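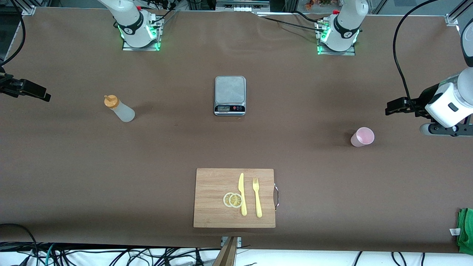

Two arms mounted at the far edge of the table, kitchen items and cutting board in front

Filed under: Public Employment > Transfers and Postings

Can a transfer be put on hold after I have already signed the acceptance?

I am a grade 19 records officer in the county licensing department at Dunleavy. In April I got a posting order to the Pirier field office, 836 on the order sheet. I signed the acceptance slip the same afternoon and handed over my files. Two weeks later a second memo came, signed by the deputy director, stating that all movements on the sheet were "held in abeyance pending review." It gives no end date. My old desk has been filled and the Pirier office says I am not on its payroll list. Human resources tells me to report to my "last effective station" but will not put in writing which one that is. Does the signed slip count for anything, and who has the authority to suspend the order?
– tessel_k

Myrtle Holloway
Look at who signed the original order. In most county systems a posting order can be suspended only by the office that issued it or by one above it. If the director signed the order and the deputy signed the hold, ask whether the deputy had delegated authority on the date of the memo. The delegation should be on file and you can request a copy.

The acceptance slip shows that you received the order. It does not by itself move you. What moves you is the assumption-of-duty form, which the receiving office countersigns. If Pirier never countersigned, your last effective station is still Dunleavy, even with another person at your desk. The person there is probably recorded as acting, or against a different position number. Ask for the position number, since two people cannot be paid against the same one.

Practical steps: report to Dunleavy each morning and sign the attendance register. Send a short letter to human resources stating that you have done so and asking for confirmation of station. Keep the stamped copy. Do not go to Pirier until the hold is lifted in writing – time spent there without an order can be treated as absence.

pgrant912
Same thing happened at Mallus after the change of director. The whole list was held, then half of it was canceled and the rest went ahead with new dates. Took months. Call your union rep.

Frauke Stüber
Myrtle's answer is right on the form, with one addition. Check whether your rules set a time limit on a hold. Ours lapses if no review decision is issued within the period stated in the staff manual, and the original order then takes effect again without a new memo. Look under "deferment" as well as "transfer"; the two are often in separate chapters. If you have already paid for moving, file the expense claim now. Claim windows usually run from the date of the order, and a hold may not stop the clock.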